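Guardar menos papeles

Mi padre conservaba los recibos de la luz de un piso del que se había mudado. Cuando vaciamos su casa, en marzo, encontramos 79 carpetas y archivadores repartidos entre el trastero, el armario del pasillo y la parte alta de la cocina. Mi hermana quería tirarlo todo. Yo quería leerlo todo. Los dos estábamos equivocados, y tardamos varias semanas en admitirlo.

Sostengo que en las casas se guarda demasiado papel y que se guarda mal. La costumbre viene de una época en que perder un justificante podía costar caro y pedir un duplicado exigía una mañana de ventanilla. Hoy buena parte de esos documentos se puede volver a pedir, pero el miedo sigue igual.

Soledad Navarrete, que trabajó muchos años en una gestoría, me lo explicó de forma sencilla: la gente archiva por temor y después no encuentra nada. Ella recibía clientes con bolsas enteras de facturas y sin la única escritura que hacía falta. En nuestro caso pasó lo mismo. El contrato del nicho familiar estaba metido en un sobre de la ferretería Zapata, entre garantías de electrodomésticos que ya no existían.

Hay quien defiende escanearlo todo. Mi cuñado, Bautista Cisternas, lo hizo y ahora tiene 629 archivos con nombres que no dicen nada. El desorden ocupa menos sitio – eso se lo concedo –, pero sigue siendo desorden. Además, ciertos originales conviene tenerlos en papel: escrituras, testamentos, títulos, algún contrato firmado a mano.

Tampoco me convence la limpieza radical. Entre los recibos de mi padre había una carta de mi abuela y las notas de su primer empleo. Nada de eso sirve para un trámite, y habría sido una lástima perderlo. Lo sensato es separar lo que prueba algo de lo que se guarda por cariño, y no mezclarlo en la misma carpeta.

Nosotros nos quedamos con dos archivadores, uno para cada cosa. Cada uno lleva por fuera una etiqueta blanca. Lo demás fue al reciclaje, triturado cuando llevaba datos bancarios. De momento no hemos echado nada en falta.

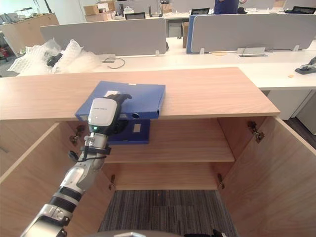

¿Cada cuánto conviene revisar los papeles de casa?

Una vez al año es suficiente, y mejor siempre en el mismo mes para no olvidarlo.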